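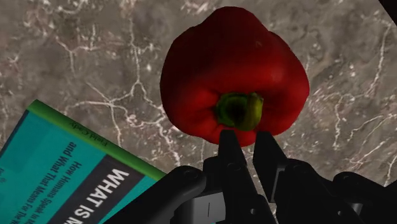 *The simulated pepper on its stone worktop, gripper just below the stem.*

I have been promising to write up the pepper business for ages, and as it's a grey afternoon and the kettle is on, I may as well get on with it. If you only come here for the allotment posts, I'm sorry, the nearest thing to a vegetable today is made of polygons.

Some background for anyone new. Since June I've been teaching a simulated arm to pick things up off a worktop and put them down somewhere else, using a little scheduling program I wrote called Cotstead. It runs through a list of objects overnight, one attempt after another, and in the morning I get a table of what was lifted, what was dropped and what was never touched. I adore that table. I come down in my dressing gown and read it before I've so much as looked at the post.

The red pepper had always been a bit of a pig. It's broad, it's lobed, it's smooth all over, and there's hardly a flat place on it where two fingers can settle. For weeks it hovered at a success rate I was too embarrassed to mention to anyone. Then one morning the table said the pepper had been picked up 184 times out of 184. I did a small dance (the dog left the room) and wrote a very smug message to my friend Ademir Barros, who does this sort of thing for a living, and on real arms, too.

Ademir wrote back one line: "Which way was the force going?"

I didn't care for that at all. I went and had a sulk, cleaned out the fridge, and then opened the logs, and of course he was right to ask. The fingers were closing on the pepper well enough, but the contact force climbed and climbed, far past anything a real pepper would stand for. The limit in my settings file was 100 newtons, which is already silly for a salad ingredient. The peak in the log was 1,655. You could crack a paving slab with a squeeze like that, I should think, and my lovely shiny pepper sat there without so much as a dent, because I'd told the simulator it was a rigid body and a rigid body is what I got.

So that was the first fault, and it was plain laziness on my part. The second one took me a good deal longer. Why hadn't the limit stopped it? I had a limit! I remembered typing it in!

I spent the better part of a week on this. I blamed the physics engine, then the finger linkages, then the friction on the fingertips, and one evening I went right through the gripper model joint by joint with a cup of tea going cold at my elbow. I even took the book out and ran the whole lot again in case the fingers were wedging themselves against the cover, which they weren't. The joints were fine too. Everything was fine, and the pepper was still being crushed by a hydraulic press every night.

In the end I found it in the watchdog, the bit of Cotstead that is meant to notice a high force and open the fingers. It was reading the force once at the start of each attempt, when the fingers hadn't touched anything, and then holding on to that same number until the end. So as far as the watchdog was concerned the force was nought, always, from one night to the next. I'd moved two lines when I tidied the file in the autumn and put the reading outside the loop. Two lines! I'd even written myself a note saying "much neater now".

It's a funny thing to feel your stomach drop over a pretend vegetable, but mine did. I'd been half planning to take this same code round to Ademir's and try it on his bench arm, with my own hand in there setting out the tomatoes. He has his own cut-outs, naturally, and he would never have let me near it without them, but I had been thinking of mine as something I could lean on, and it hadn't worked since the autumn.

What I've changed, for those who like that sort of detail:

- The force is read on every step, and the attempt is abandoned if the reading hasn't altered when the fingers have.
- Each night now begins with a deliberate over-squeeze on a plain block. If the watchdog doesn't trip, nothing else runs.
- Peak force has its own column in the morning table, next to the success rate.
- The pepper's limit has come down a very long way.

With all of that in, the success rate has gone back to being dreadful. The fingers slide off the lower rim, mostly, or nudge the whole thing round so that the stem ends up pointing somewhere new. Ademir thinks I should come in from the sides and leave the stem end alone. I'm going to try softer fingertips first, mainly because I've already half made them.

Last night's table is still sitting there unread, as it happens, so I'll go and have a look.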